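March 2, 2023
By Kumudini Jayasinghe, Vakness Press Office

Vakness Pauses Pet Feeding Routine on Home Robots After Water Spill Fault

Vakness is switching off the pet feeding routine on all 131 of its Stundar home robots while it corrects a fault in the way the machine pours water. The pause takes effect today and applies to every unit in the current home trial. Other routines, including laundry folding and table clearing, are not affected.

The fault was first reported in November by a household in the trial. The robot had finished putting dry food in a pet bowl and went on to pour water from a pitcher. The lid's spout was still closed. The robot read the lack of flow as a sign that the pitcher was nearly empty and kept tilting it. The lid came off and the water went over the table and onto the floor, where it reached a power strip. The power strip tripped and the robot stopped. No people or animals were hurt.

Vakness has since found 23 cases in its records in which the robot tilted a pitcher past the safe angle. Most of them ended with a small spill or none. In two cases the robot drove through water on the floor and its wheels slipped before the stop function cut in.

"The robot should have stopped when nothing came out, and it didn't," said Jahangir Fakir, head of safety at Vakness. "We had a check for a pitcher that was too heavy and a check for one that was dropped. We did not have a check for a spout that was shut. That was our mistake, and the feeding routine stays off until it is fixed."

The company traced the problem to the examples the routine was built on. Vakness teaches household tasks from recordings of people doing them by hand, seen from head height. In nearly all of the early water recordings, the pitcher had an open top or the spout had been opened before the recording began. The robot had very little to learn from when it came to the lid itself.

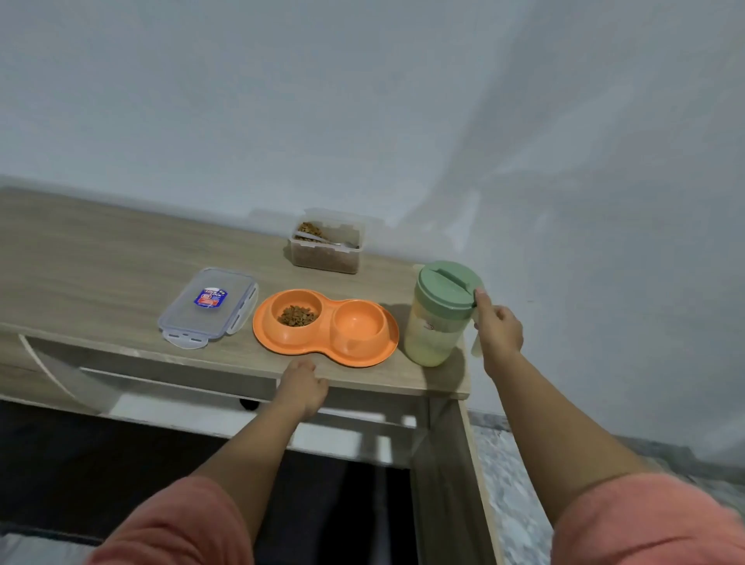
A new set of recordings is now being made at the company's Amarasinghe site. Each one covers the full job, from dry food to water, with the lid handled as its own step. The plan calls for 1500 recordings, of which 1039 are complete. They use different pitchers, bowls and table heights, and a share of them leave the spout closed on purpose so that the software can be tested on what it got wrong.

Vakness is also making two changes to the robot's control software. The first limits how far the arm can tilt a container if the weight in the gripper does not drop. The second stops the wheels as soon as liquid is detected on the floor — the earlier version only slowed them down.

Hikedance, an outside testing firm, will check both changes before the routine is turned back on. Its report will be sent to every household in the trial. Vakness has not set a date for the restart.

Households do not need to return their robots. The routine is being turned off remotely, and the feeding button will show as gray in the app once this is done. Owners who have set a feeding schedule will get a message today and should make other plans for feeding their pets. Anyone whose robot still starts the routine should press the red stop button on its back and call the support line.

Vakness is asking owners to report any past spill, even a small one, through the app. Damage to floors, furniture or electrical items will be covered under the terms of the trial — owners should keep photos and receipts where they have them.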